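Campaign material and public trust: election leaflets in Clernport
Speaker notes – Wednesday, morning session, main hall

Opening

Good morning, and thank you to the council for the use of the hall. These remarks concern the printed material delivered to homes before the July by-election in Codbridge ward. They do not concern the result, which was declared properly and has not been challenged.

The ward has 1582 households on the delivery list. Three parties and one independent candidate stood. Each was entitled to one delivery of printed matter at public expense, and two of the parties paid for a second.

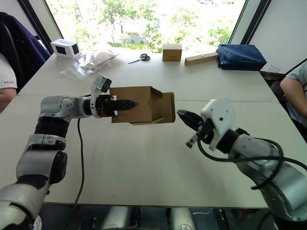
Osamu Aoki
Head of Electoral Standards, Clernport Borough

Slide 2 – What was complained of

The office received complaints about a single leaflet. It was laid out in the manner of a local newspaper, with a masthead, columns and a weather panel. The name of the party appeared once, on the back page, in the small print required by law.

Pause here. Ask how many in the hall have received something similar at home.

The leaflet met the legal requirement. The imprint was present, and the printer and promoter were both named. The office therefore had no power to act and told those who complained so in writing. Many were not satisfied with that reply, and I understand why.

Slide 3 – The survey

After the count we wrote to 900 households in the ward, chosen by lot from the delivery list. We received 789 replies, which is a very high return for a postal survey and suggests that feeling was strong.

Of those who replied, 532 said they had at first taken the leaflet for a real newspaper. We did not ask how they voted, and the figures should not be used to argue that any vote was changed. (Repeat this if the press are present.)

Slide 4 – Where the material came from

The text and layout were bought in. The local branch used a ready-made design from Jikex, a supplier of campaign templates, and filled in the names and street references. Two of the quotations from residents had been left over from a different ward. One of them praised a swimming pool. Codbridge has no swimming pool.

The branch apologised for the quotations within the week. It did not apologise for the layout and was under no duty to do so.

Slide 5 – Symbols and local history

A second matter should be mentioned briefly. The same leaflet carried a drawing of the old Nakajima bridge under the words "Ours to defend". Several families wrote to say that the bridge was paid for by a firm from abroad and built largely by men who had come to the town for the work. The records in the borough archive support them.

A party may use a public landmark as it wishes. It would be sensible, however, to read the history first – the archive is open to all and makes no charge. 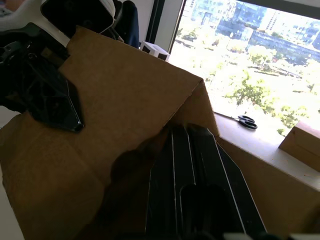 Kenta Hayashi has put it to this office that a voluntary code would change nothing, as the parties most likely to sign it are those which already label their leaflets clearly. He would prefer a fixed rule on the size and place of the party name, on the front page, with a fine for those who ignore it.

I have some sympathy with that view. A rule of that kind would need a change in the law, and the borough cannot make one. What the borough can do is set out below.

Slide 6 – Proposals

First, the office will offer to read any leaflet before it goes to print. The offer will be made to all candidates on equal terms and the advice will be confidential.

Second, a copy of every leaflet delivered in the borough will be kept at the central library and may be seen on request. Parties will be asked to supply copies. Residents may also hand in their own.

Third, we will ask the parties to print their name on the front page in type no smaller than that used for the main text. This is a request. The office will publish the answers it receives, including refusals.

Questions

Take questions from the floor until 11.30. Questions about the conduct of named candidates should be put in writing to the office. If asked about the cost of the survey, refer to the paper already laid before the council.

Copies of the survey form are on the table by the door.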